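Notebook, finish bench, Wednesday, April

Shellac again. Godfrey wants the Prusance cabinet doors French polished by the end of the month and I have told him what I tell him every year, which is that the end of the month is a date and shellac doesn't read dates.

Mixed a fresh batch from the Drellham flakes this morning. Weighed twice, having last time trusted the old scale and ended up with something closer to maple syrup. Left it on the shelf with the lid on and shook it whenever I walked past. By 11 most of the flakes had gone into solution. The rest sat at the bottom in a lump, looking at me.

Strained through a paint filter, then through cotton. The cotton caught a surprising amount of what I am going to call bark. Color is darker than the Jultau stuff, more tea than honey. Might suit the doors. Won't suit the sample board Godfrey already showed the client, so that will be a conversation.

Test strips on offcuts, walnut and cherry. Three thin coats each with the small rubber. Cherry went on fine. Walnut dragged on the second coat and I got a nice clear record of the weave of my rag, which will be useful to anyone studying rags. Probably too little oil. Possibly too much leaning. Added one drop, went again, better.

Humidity in the finish room was 40 percent at noon, so I can't blame the weather, though I did look into it.

Pumice: we're nearly out. The jar marked pumice is rottenstone and the jar marked rottenstone is screws. Ordered more from Nuttall and relabeled both jars. Whoever did this, I know your handwriting.

Rubbed out last week's panel with 1000 grit and a little soap. Left half is lovely. Right half has a witness line where I cut through a coat near the edge, same place as always. Need to ease off before the end of the stroke and not after.

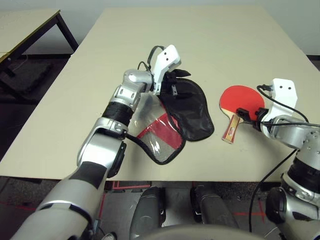 Tomorrow: spirit off the walnut strip, try the lighter cut, and put both strips by the window next to the Jultau board. If Godfrey asks, the doors are going well - I haven't started the doors.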